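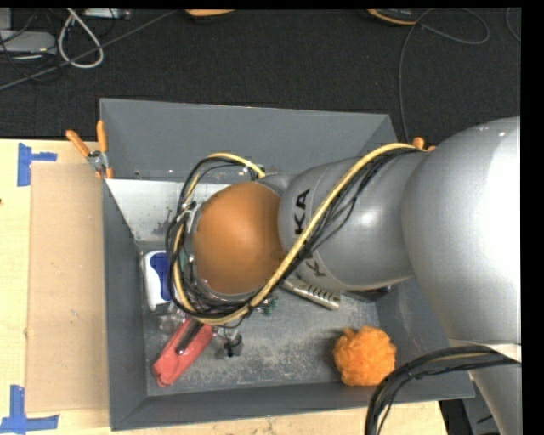 According to Lizeth Bedoya, the hardest part of learning the accordion as an adult is the left hand, which must find its buttons without any help from the eyes. She gave this opinion in the last rehearsal of the Dandar course, and several other players in the room agreed with her. It is for learners in this situation that Ornus Music School opens its new accordion program in October.

ORNUS MUSIC SCHOOL OPENS ACCORDION PROGRAM FOR ADULT BEGINNERS

Enrolment is now open for the Dandar course, a program of 32 weeks for adults who have never played the accordion, or who have played it as children and wish to return to it. The course is taught in small groups, in the evening, at the Ornus rooms on the second floor of the old Tiloren building. Instruments can be borrowed for the full length of the course.

The program was tried during the past year with 17 learners. They came from very different backgrounds. A few could read music well from piano or clarinet, and others had never looked at a staff before. The lessons have been changed in a number of places after their comments, and the first weeks now go more slowly than in the original plan.

"We were teaching the bellows too late," said Mieczysław Sadowski, head teacher of the program. "In the first version the student was learning notes for a month and then we began to speak about the air. It was my mistake. The bellows is the breath of the instrument, and the sound will be poor if one is only pressing the keys correctly. In the new version we begin with the bellows in the first evening, with one note only, and we stay there as long as it is necessary."

How the course is organized

The lessons take place once a week and begin at 6:30 p.m. Each one lasts 75 minutes, including a short pause, as the weight of the instrument is tiring for the shoulders in the beginning. Students play seated for the whole first term. Straps are adjusted for every person individually, and this is repeated after the fourth lesson, when the posture has usually changed.

The first term is given to the right hand, the bellows and the first two rows of bass buttons. Simple waltzes are introduced in the sixth week. In the second term the hands are put together more regularly, and the students begin to play in pairs. The third term is for ensemble playing, with parts arranged at three levels of difficulty, so that a slower learner can sit beside a faster one and play the same piece.

Both piano accordion and button accordion are accepted. The school recommends the piano accordion to people who already play a keyboard, but it does not insist. Those who wish to try the two systems before deciding may come to an introductory evening, where they can hold and play both kinds. There is no charge for this evening, but the places must be booked.

Students are asked to practise 20 minutes per day. It is better to do this every day than to play for two hours on the weekend. For people who live in apartments, the school keeps two practice rooms open until 9 p.m., and these can be reserved by telephone or at the front desk.

A new collection of pieces

The course comes with its own book, the Chiang Collection, prepared by Wai-kit Chien and Tien-fu Ng. It contains dances, songs and short studies, arranged in order of difficulty. Many of the pieces were selected from the sheet music library of the school, which holds 3,151 titles and was catalogued completely for the first time last winter.

"We had boxes which no teacher had opened for many years," said Wai-kit Chien. "Some of the music was too difficult for a beginner and some was, I must say, not very beautiful. But there were also small waltzes and polkas of one page, with a clear melody and an easy bass. We played all of them at my kitchen table before we made the choice. My neighbours were patient."

Fingering is printed for the right hand in every piece of the first half of the book. In the second half it is given only where the hand must change position. The direction of the bellows is marked throughout, with signs that are explained on the inside cover. The book has a spiral binding and stays open on a music stand, a point on which the learners of the trial group had strong feelings.

Tien-fu Ng has also made slow recordings of the left hand alone, which the students receive on enrolment. They can be used as accompaniment when the right hand is practised at home.

Instruments on loan

The school has accordions of three sizes for its students. Most adults begin with a 48-bass instrument, and it is enough for all the music in the first two terms. A full 120-bass instrument is available from the third term for those who feel comfortable with the weight. All the instruments were serviced in the summer, with new straps and with the reeds tuned where it was needed.

A refundable deposit is asked for each loan. Students are kindly requested to store the instrument upright in its case, away from radiators and direct sun, and not to leave it in a parked car in winter. Cold is bad for the wax which holds the reeds.

Fees and enrolment

The fee is $424 per term and includes the loan of the instrument, the book and the use of the practice rooms. Payment in monthly parts is possible. A reduced fee is offered to students, to seniors and to people who are out of work, and it can be requested on the enrolment form without further documents.

Groups are limited to six persons. One daytime group is in preparation for people who work in the evening, and it will open when four names are on the list. Persons who already play a little may ask for a short meeting with a teacher, who will advise whether to join from the start or to enter in the second term.

About Ornus Music School

Ornus Music School offers lessons in accordion, piano, violin and guitar for children and adults, together with a weekly choir and two student ensembles. Its teachers give a public concert at the end of every term, and admission is by donation.

Media contact: Tariq Tanoli, Communications, Ornus Music School. Interviews with the teachers, and visits to a lesson, can be arranged on request.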